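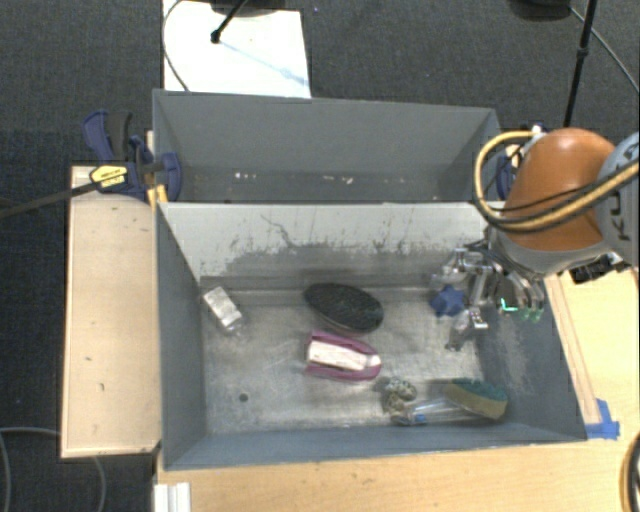

What thickness of vinyl should a label sleeve have if it goes on a tote that is washed every week?

Twelve mil at least on the front face, with a welded seam on three sides and the opening on a short side so that wash water drains out.

Resources > Labeling > Interviews > Adhesive-back sleeves and reusable totes

Skurkus makes adhesive-back and magnetic label sleeves for racks, totes and carts. We spoke with the company's product engineer on 21/09/2022 about how sleeves are specified, why they come off, and what changed in the Mulluveo line this year.

The first topic was adhesive. Most buyers ask for the strongest one in the catalog, and the engineer thinks that is the wrong place to start. "I ask what the tote is molded from. Polypropylene and polyethylene have low surface energy. An acrylic adhesive that holds for years on painted steel will lift at the corners on polypropylene, sometimes in the first week. For those plastics we use a modified rubber adhesive with a heavier coat weight."

Texture matters as well. Many totes have a molded grain on the outside wall, and a thin adhesive touches only the high points. The Mulluveo sleeve uses a foam carrier 1/32 inch thick that fills the low areas. On a smooth wall the foam is unnecessary and adds cost, so the same sleeve is also sold with a film carrier.

Skurkus tests each adhesive lot by a 90-degree peel at three intervals: 20 minutes, 24 hours and 72 hours after application. "The 20-minute figure is the one that matches what people do on the floor," the engineer said. "They apply it and put the tote straight back on the conveyor. Full bond takes three days at room temperature. In a cooler it takes longer, and below 50 degrees we tell customers to apply the sleeve somewhere else and bring the tote in afterward."

The largest trial so far was at Amaral, a parts distributor that put sleeves on 3204 totes last December. The site had been using paper labels under clear tape. After six months, 58 sleeves had come off and been returned for inspection. Most had mold release or old tape residue on the back. "A wipe with isopropyl alcohol, left to dry for one minute, would have taken care of nearly all of them. It's printed on the carton. We have since moved it to the liner, where the person doing the work will see it."

We asked about the insert. The sleeve accepts card stock up to 110 lb index. Thermal paper can be used but should not stay in contact with plasticized vinyl, which turns the print gray over time. For thermal inserts the company supplies a polypropylene version of the same sleeve under the Ravetano name. It is stiffer, less clear at an angle, and cannot be welded on the same tooling, so it comes in three sizes only.

Scanning was another reason for the change in front film. The older sleeve had a gloss face, and fixed scanners on conveyor lines picked up reflections from overhead lights. The current face has a light matte finish on the outside. According to the engineer, handheld readers manage with either one, and the matte face scuffs less visibly. It is also harder to read from more than ten feet, so aisle signs still ship with the gloss film.

Color-coded edges are available in six colors. The color is in the edge strip itself and is not printed, so it does not wear off in a washer. Custom colors need a run of 3000 pieces. "Below that, we can't clean the extruder for what the order is worth. People with smaller orders usually buy clear sleeves and color the card."

Removal gets less attention than it should. The engineer recommends warming the sleeve with a heat gun on its low setting, lifting one short side with a plastic scraper, and pulling slowly back over itself. Pulling straight out leaves foam on the wall. Citrus cleaner will take off the residue, but the area has to be wiped with alcohol afterward before a new sleeve goes on.

The film-carrier sleeve in 3 by 5 inches is item 2179. The foam-carrier version has the same item number with an F after it, and both ship in cartons of 50.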